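Oil or poly on a light wood top? Going round in circles

grainraiser
28 Feb 2019
Ok so need opinions quick, want to get this done before the weekend. Pale top, nice grain, gets leaned on, coffee on it, glue on it, the works. Last one I did in poly and it went yellow like old teeth. Looked great for a year (364 days by my count, wrote both dates under the lip) then one hot week and it was peeling at the front edge.

Thinking hardwax oil this time. Eltano Clear is what the store in Lundthorpe carries. 40 bucks for a small can tho. Worth it?? Or do I just go water based poly and quit whining.

What I'd do so far:

1. Sand at 80, only where there's glue spots. Vacuum.
2. Sand finer, by hand, with the grain. Wipe down with a damp rag, let it dry all the way, knock the fuzz off.
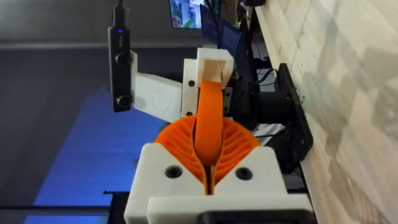

3. First coat thin. Rag not brush. Wait overnight.
4. Second coat thinner. Then leave it alone for a week if I can stand it.

Anything dumb in there?

pencilbehindear
Step 1 is dumb, sorry. 80 on a thin face veneer and you are thru it before you know. Scrape the glue with a card scraper. If you don't know for sure how thick the top layer is, act like it's thin.

Rest is fine. Oil is fine. Poly is also fine, you put it on too thick last time, thats why it peeled.

grainraiser
Wasn't thick! Three coats, thinned the first. It did go on in November in a cold garage, so maybe that.

pencilbehindear
There you go. Cold garage. Don't blame the poly.

mudroom_mel
Oil person here, going to disagree with the pencil. Poly is great until it gets one scratch and then you're sanding the entire thing. With oil you rub a bit on the bad spot and go eat lunch. Did mine with Eltano two winters back, touched up the coffee corner maybe twice. Still pale. Not white pale, kind of like dry toast.

If you want it to stay as pale as possible they make a version with a little white pigment in it. Test on the underside first, it can look like chalk in open grain.

This sort of color to start from:

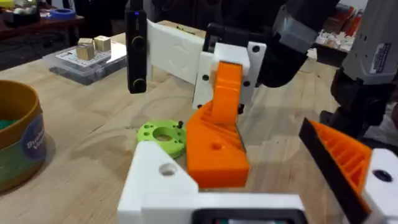 Light wood with swirly grain. Pigmented oil will settle in those swirls.

tackrag
Pigmented stuff looks fake on swirly grain imo. Like a cheap beach house. Clear or nothing.

Also you can go up to 800 between coats if you like a slick feel, but do NOT sand that fine before the first coat. You close the wood up and the oil just sits on top and goes sticky. Ask me how I know. Scraped it off with an old gift card, took most of a night.

mudroom_mel
"Cheap beach house" ouch. That's my kitchen.

tackrag
Not your kitchen! Kitchens in general lol

grainraiser
Ok so leaning clear oil. Does it really hold up to hot mugs? The can says heat resistant but the can says a lot of things.

What about no finish at all? A guy at work swears by just leaving it raw and sanding once a year. Seems filthy to me but it does stay pale, and you can't peel what isn't there.

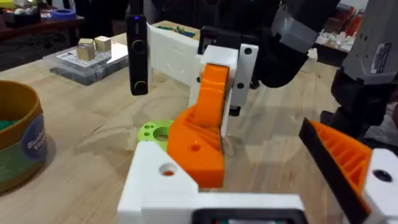 oldshellac
Raw is fine until the first red wine. Or ink. I left a bench raw for years and it was mostly okay, grime built up where my arms rest and nowhere else, so it ended up two colors. Sanding once a year sounds easy, try it with everything you own piled on top.

If you go raw at least wax it. Thampi paste wax, two thin coats, buff with an old t-shirt. Smells like a shoe store for a day. Doesn't stop water for long but glue pops right off.

pencilbehindear
Wax now means you can't put anything else over it later without a fight. Don't start with wax if you're not sure.

oldshellac
Mineral spirits and a scrub pad. Not a fight. Ten minutes.

pencilbehindear
Ten minutes and then fisheyes in your finish. Been there. We're not going to agree on this one.

mudroom_mel
Mugs: fine, warm is fine. Boiling pan will leave a ring. A ring comes out with a bit more oil and some rubbing. Use a trivet like a grown up.

grainraiser
Bought the oil. Clear, small can. Scraper too, pencil wins that one. New plan, tell me now if it's wrong:

- Scrape glue, no coarse paper at all
- Hand sand with the grain, stop at medium
- Damp rag, dry, light sand again 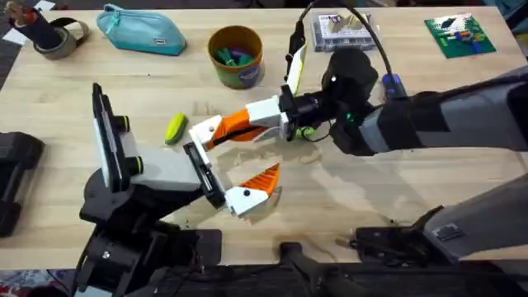 - Clear oil, thin, wipe off EVERYTHING after ten minutes
- Next day same again, edges too
- Rags flat outside to dry, not balled up in the trash

tackrag
Good on the rags. People burn garages down that way. Do the underside as well or it can cup on you, one coat is plenty.

oldshellac
Underside, yes. And try Ostia pads for the last wipe if Lundthorpe still has them, less lint than a t-shirt.

grainraiser
No Ostia there, they had some blue ones. Test patch went on underneath just now, color's good. Bit darker than I wanted but I'll live. Doing the top tommorow.

Contact the moderators | Copyright the posters, all rights reserved | Back to top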